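2025-10-26
By Ffion Gwynne

How do you teach a robot to fold a jumper?

I've got a messy bedroom chair. You might have one too – the sort where clothes go when they aren't dirty but aren't quite tidy either. So when Wumusora, a robot workshop in Sikton, asked if I'd like to come and see how robots learn to fold laundry, I had my coat on before I'd finished reading the email!

My first question was whether somebody just types "fold the top" into a computer. Sadly not. Think about how you'd explain folding to someone who had never seen a sleeve. Grab it where? Pull it how far? I tried writing it all down on the train and I'd filled a page before I even got to the second arm.

So the robot gets shown instead, a bit like when a grown-up puts their hands over yours to help you tie a shoelace. There are two main ways to do it.

The first is by hand. You take hold of the robot's arm and move it yourself, and the robot remembers where all its joints went. It's good for simple jobs like pressing a button or pushing a block along.

The second is by remote control, and it has a brilliant long name: teleoperation. "Tele" means far away, although you might only be sitting in the next chair. You hold a pair of controls, one for each hand, and when you move your left hand the robot's left arm moves as well. Two arms are really useful for clothes. One can pin the top down by the shoulder or collar while the other takes the end of a sleeve and stretches it out straight.

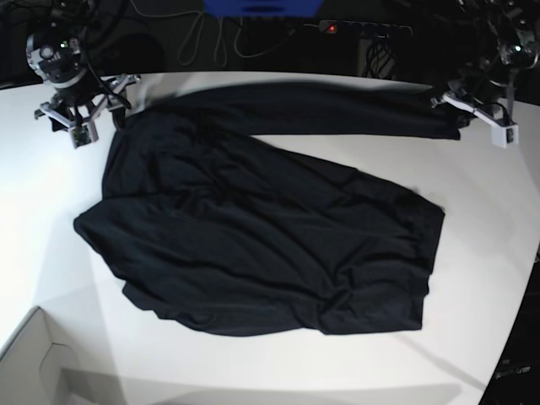 Clothes are horribly difficult for robots. A brick stays brick-shaped whatever you do to it, but a top can be scrunched up in more ways than you could ever draw, and every time you put it down the wrinkles land somewhere new. Dark clothes are tricky as well, as it's hard to see where one bit ends and the next begins.

That's why one go isn't enough. Each time a person guides the robot through the job, the computer saves how the arms moved and what the cameras saw. One saved go is called a demonstration. The team wanted 2,000 of them for folding tops, and they had 1,015 when I visited. Then a computer program studies the whole lot and looks for patterns, so the robot can have a try on its own, even with a top it hasn't met before.

Do the goes have to be perfect? I asked that, because mine were dreadful. Apparently a small wobble that you put right can be quite helpful, as the robot gets to learn how to fix a wobble too. Dropping the thing on the floor doesn't help so much (sorry, everyone).

If you'd like to try it at home, ask a friend to be the robot. Stand behind them and steer their hands with yours until a T-shirt is folded, and no talking! Then swap the T-shirt for a hoodie and see how they get on alone.

More to read
Why do robots need so many joints?
My night at the Nerninside science fair
What is a sensor?
Ask Ffion: can a robot get bored?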